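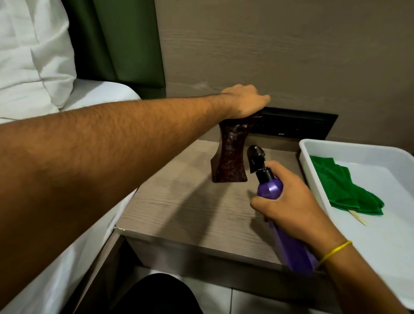

Temps de lecture : 2 min

Contrôle chambre – poste chevet
Établissement : Paredes
Contrôle : Aldana Lagos
Date : 9 févr. 2026

1. Pulvérisateur
Buse orientée vers l'objet décoratif, jamais vers la plaque murale. Étiquetage du produit Closteck à vérifier sur le chariot.
Résultat : conforme.

2. Objet décoratif
Maintien par le haut pendant l'essuyage. Stabilité de la base à contrôler après remise en place.
Résultat : conforme. 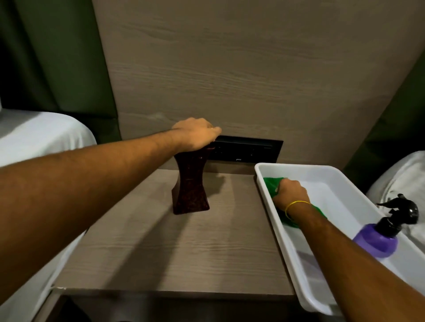
Fig. 2 – Chevet, plaque noire et chiffon vert dans le bac blanc.

3. Chiffon
Microfibre verte réservée au mobilier. Changement toutes les 2 chambres. Pas de rinçage en lavabo.
Résultat : à revoir, stock insuffisant à l'étage.

4. Plateau du chevet
Essuyage dans le sens du veinage.
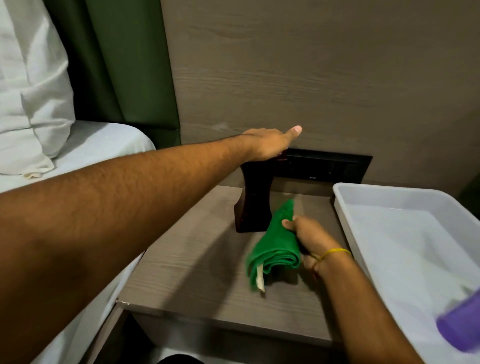

Angle avant gauche ébréché, sous-couche claire apparente. Risque d'accroc et d'infiltration – bande de chant à reprendre. Bon de travaux transmis à Damián Godoy, délai 20 jours.
Résultat : non conforme.

5. Plaque encastrée
Chiffon à peine humide, aucune pulvérisation directe.
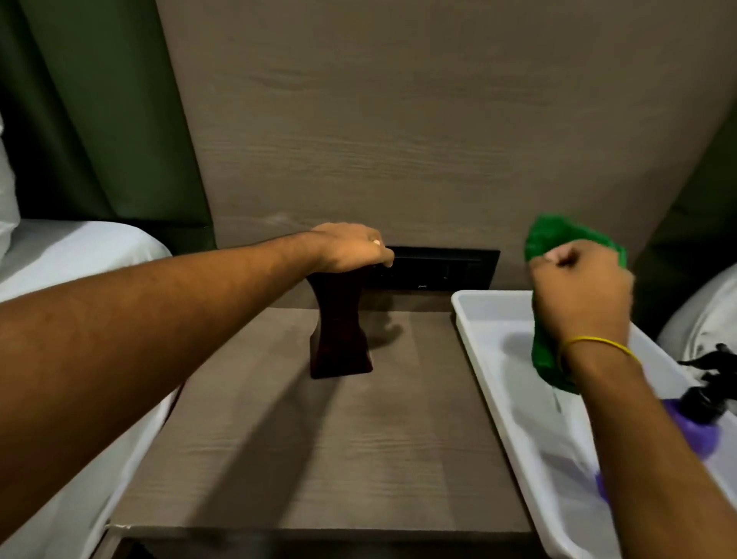
Fixation à vérifier à la main, sans outil. Trace légère sur le panneau de tête de lit, à reprendre au prochain passage.
Résultat : conforme avec réserve.

Visa : Ivana Ledesma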